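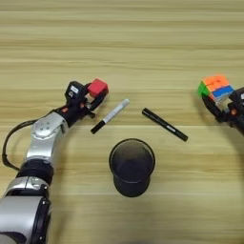

I've had patchy, flaky skin since my teens, so when the Nesel skin research centre in Avatthorpe announced an open day in October, I put my name down the same evening. I went expecting a few leaflets and a cup of tea. I came home with eleven pages of notes and very sore feet!

The centre sits behind the old bus depot, up a hill that is steeper than it looks on the map. Doors opened at ten and there was already a queue. We were split into small groups and sent off in different directions, and mine began with the part I'd been looking forward to most, the eczema and food study.

They call it Garba. The team has signed up 327 adults with long-running eczema, and for 19 weeks each of them keeps a diary of meals, sleep and itching. Half also take a daily fibre supplement, and the other half get a powder that looks and tastes the same. Neither the people taking it nor the nurses seeing them know which is which. I asked whether they had a hunch yet and got a very firm (and very friendly) no. The results stay locked until the last diary is in. What they would say is that earlier studies on the gut and eczema point in different directions, and that many of them were too small to settle anything.

Next came the sample store, which I could have stayed in all morning. It holds 2909 skin swabs in tall freezers, all logged on a system called Bidico that shows where each one is kept and who last took it out. One of the technicians let us practise taking a swab on the inside of our own elbows — a dry cotton tip, rolled slowly, no pressing. Under the microscope, a slide prepared earlier showed little clumps of bacteria, stained purple. Everyone has them, we were told, and in eczema the balance between the different kinds often shifts during a flare. Whether that shift starts the flare or follows it is still being argued over.

Lunch was soup and a roll in the corridor, and I got talking to a couple whose son has had eczema since he was a baby. They'd cut out milk, then eggs, then wheat, on advice from friends, and had put them all back again after seeing a dietitian. The afternoon talk covered exactly this. The speaker was kind about it but clear: talk to your GP before dropping whole foods, above all with children, and keep using your moisturiser whatever else you try. She also had a good slide on how much cream people really use compared with how much they should. I'm well under, it seems. I've put a tub by the kettle.

More than 100 people came through during the day and it never felt rushed. The question session ran over by half an hour and the staff just kept answering — steroid creams, hard water, wool, swimming pools, the lot. I did miss the light therapy room, which filled up before I found the sign-up sheet, so head there first if you go.

Entry was free, there's a lift to all floors, and the number 4 bus stops at the bottom of the hill. They hope to run another one in spring and I've already asked to go on the mailing list.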